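Filed under: Handheld Grippers > Setup and Care > Section 4

4. Pads, pins and the soft-cloth check

Do this section before the first session of the day and again after any pad change. You need both grippers, a knit garment or a piece of fleece, and a checked cover underneath. Petersen ships a square of test cloth in the box. It is a very small square, and most people end up using a sweater.
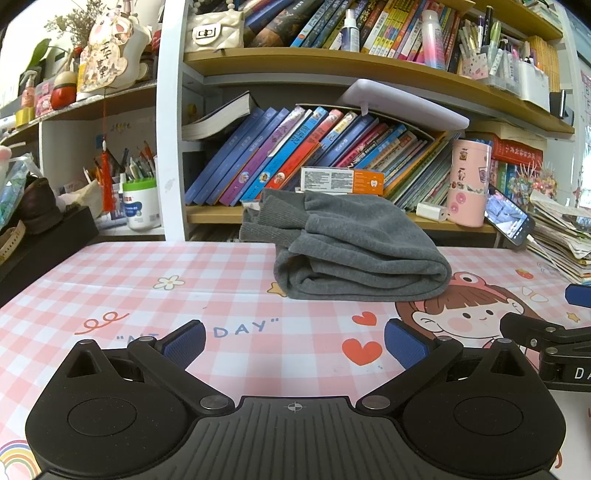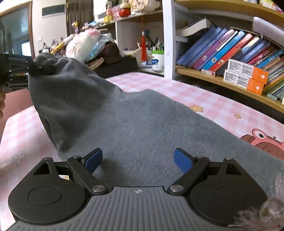
Blue pads open, gray cloth, pink-and-white checks underneath.

4.1 Cleaning the pads

1. Power down both grippers. The trigger on the Ikby handle stays live for a moment after the light goes out, so wait for the click.
2. Wipe each blue pad with a damp lint-free cloth, working from the base to the tip. Fleece sheds more than you would believe, and it all goes to the same place.
3. Let the pads air-dry. Do not use a hair dryer. Wiebke Hellwig used a hair dryer, and the pads now have a curve that she describes as ergonomic.
4. Press the pads together by hand and let go. They should part without sticking.

Note: Alcohol wipes are fine on the housings and the pivot pins. Keep them off the rubber.

4.2 Checking the pins

1. Hold the gripper by the body and wiggle each finger sideways. A little play is normal. If it rattles like a cutlery drawer, go to 4.5.
2. Open and close the fingers slowly through the full travel, watching the four pins. They should turn smoothly and stay flush with the linkage.
3. Put one drop of Bekden light oil on each pin. One drop. The bottle has strong opinions about this and will try to give you five.
4. Blot, then cycle the fingers again.

CAUTION: Keep your own fingers out of the linkage while you do this. It closes slowly, which gives you plenty of time to watch your mistake.

4.3 Zeroing

1. Set both grippers down with the pads fully open.
2. Start Stiteo and choose Tools, then Zero Width. Pick the left unit first.
3. Close the fingers gently until the pads just touch, hold for 2 seconds, then open them again.
4. Repeat for the right unit. If the software now shows two left units, unplug one, apologize to it and start over from step 2.
5. The reading at full open should be 94. A unit or two either side can be ignored. Anything further off means lint under a pad or a finger that has been dropped, and you probably know which.

4.4 Soft-cloth check

1. Fold the garment and lay it flat in front of you.
2. Pinch one layer at the edge with one gripper and lift. If you get two layers, you are pressing down too hard. Back off and try again.
3. With the second gripper, take another edge and draw the cloth out flat.
4. Fold it back the way you found it, or close enough that your mother would let it go.
5. Look at the log. You want a smooth width trace with no jumps during the lift. A staircase shape usually means a dry pin.

Note: Patterned covers are fine and even helpful, as tracking likes something to look at. Plain white sheets are where it gets lost. Shiny ones are worse.

4.5 Replacing a worn pad

Pads are rated for 1,290 cycles in the spec sheet. Lensa Workneh, who wrote the spec sheet, swaps hers at 300 when the job is all fleece – do as she does.

1. Slide a thin plastic card under the base of the old pad and ease it up. A screwdriver will also work, once.
2. Clear the old adhesive from the finger.
3. Seat the new pad with the texture facing inward and press for a slow count of ten.
4. Leave it overnight. If you started on Sunday evening so as to be ready for Monday, good.
5. Repeat 4.3. The new pad is thicker than the old one, and the old zero will be wrong.

CAUTION: Always change pads in pairs. One new and one old will grip at a slant, and everything you fold will come out looking like a parallelogram.

If the reading still drifts after a pad change and a fresh zero, see Section 7, Cables.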